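How to Run a Table-Clearing Robot Demo at an Open Day

Last updated 2025-04-06

These are the steps we follow at Ferstead when visitors come through the lab. They were written after the February open day, when 205 people signed in and the arm ran for most of the afternoon. If you have a single arm with a two-finger gripper and a table you can spare, you can do the same.

What you need

One arm, bolted down. A gripper with soft pads. A wrist camera with its picture sent to a large screen. A barrier or a taped line on the floor. A box of household items that won't break, and spares of everything in the box.

Step 1. Pick the task

Choose something people already do at home. We tried sorting bolts one year and visitors walked past it. Clearing a messy table holds them longer, and they start guessing what the arm will go for next. Our task sheet is called Jirkik and fits on one page: cloth, plate, tissues, one long item to hold.

Step 2. Set the table

Lay a patterned cloth over part of the table and leave the rest bare. Put a plate on the cloth. Crumple some tissues and drop them on the bare part. Don't arrange them. If they look too neat, people assume the arm has memorized the spots.

Turn off any spotlight that shines straight down on bare metal near the table. Reflections on the screen are distracting and can throw off the vision software too.

Step 3. Check the grip

Close the fingers on the long item and look at the wrist view before you let anyone in. The item should sit between the inner tips, with the same amount of finger on each side. 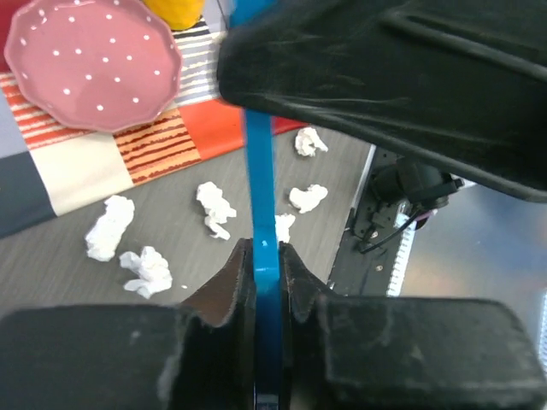 If it leans, open the gripper and start over. Don't try to fix it by squeezing harder. Foam pads wear down at the tips first, so run a thumb over them with the power off and swap them if they feel thin. We changed ours after 367 grasps, which was later than we should have.

Step 4. Run it once with no audience

Start the program at low speed and watch the whole cycle. Keep one hand near the stop button. Look at the cables when the wrist turns – that is where ours has snagged. Write down the cycle time. Ours is 169 seconds at demo speed, and it helps to know that when a group asks how long they have to stand there.

Step 5. Bring in the visitors

Groups of eight work well. Stand beside the screen and face the group. Say what the arm is going to try, then stop talking and let it run. Most questions come after the first grasp.

When it drops something, leave it until the cycle ends, then hit stop, reset the item and go again. Visitors seem to like the misses. Never reach over the line while the arm is live, even for a tissue.

Step 6. Reset between groups

Arm to home, power to standby, items back on the table, pads wiped. Throw out tissues that have gone flat. Note any failed grasps on the Jirkik sheet with the time.

Questions on pads and spare parts can go to the front desk at Ferstead, extension 123.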